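Household Operations I
Unit 7: Dishes, Sinks and Loading
Handout, revised 6 November 2020
Prepared by Zoi Raptis. Lab sections: Hằng Ung

Bring this sheet to lab. Sections 1 to 4 are covered in the lecture, and the rest is for the practice kitchen. The reading is the Porell chapter on warewashing, first half only. You can skip the part on commercial conveyor machines.

1. Terms

Scraping: taking solid food off the dish. A rubber spatula or a paper towel is enough.
Pre-rinse: running water over the dish before loading. Most of the time it is not needed with a modern detergent, but check the manual for the machine in front of you.
Shadowing: one dish blocks the spray from reaching another.
Nesting: two dishes of the same shape lie against each other so that water can't get between them. Spoons and bowls are the usual offenders.
Pooling: water collects in a dish during the wash and stays there. It comes from loading things face up or too flat.

2. Before you load

Empty the machine fully first. Mixing clean and dirty dishes is the most common mistake in shared kitchens, and it costs a whole extra cycle.

Pull the filter and look at it. If there is food in it, rinse it under the tap and lock it back in place. Turn each spray arm by hand. It should go all the way around without touching anything.

Scrape into the trash or the compost pail. Put the dirty dishes on one side of the sink and keep the other side of the counter clear. It doesn't matter which side, as long as everyone working in the kitchen uses the same one.

3. Bowls

Bowls take more thought than plates. A plate stands in its slot and you are done with it. A bowl is wider at the rim than at the base, so it takes up two or three slots and leans on whatever is next to it.

Face the open side down and toward the center of the rack. Tilt it enough that water runs off the base. Leave a gap between one bowl and the next - if the rims touch but the insides are open to the spray, that is acceptable.

Large mixing bowls go along the side of the lower rack, or get washed by hand if they take the place of six other things. Lightweight plastic bowls go on the top rack if they are marked dishwasher safe. Wedge them lightly under a tine or between heavier items so they don't flip over.

Hold a bowl by the rim when you lower it in. You can then turn it over at the last moment without putting your fingers in the leftovers.

4. Working with the door open

An open dishwasher door is a tripping hazard and it blocks the cabinets next to it. Get out what you need from the nearby drawers before you lower the door. Slide the rack back in whenever you walk away. Nothing heavy goes on the door itself.

5. Surfaces near the work area

Wipe the counter toward the sink. Wood gets a damp cloth along the grain, then a dry one. Go over seams and grooves separately, as crumbs and grease settle there and a flat cloth passes over them.

A green bowl at the dishwasher, then a wood surface with a seam along the grain:
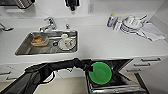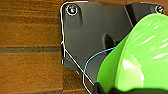 6. Lab task

Work in pairs. Each pair gets a tray of mixed dishes and loads the lower rack, then the upper. Trade places and unload the other person's work onto the counter, noting any nesting or shadowing on the check sheet. You have 19 minutes for both rounds.

Write up your notes in 200 words and hand them to Hằng at the start of the next lab. Sketches are fine. If you miss the session, Trí Tạ keeps the sign-up list for makeup times.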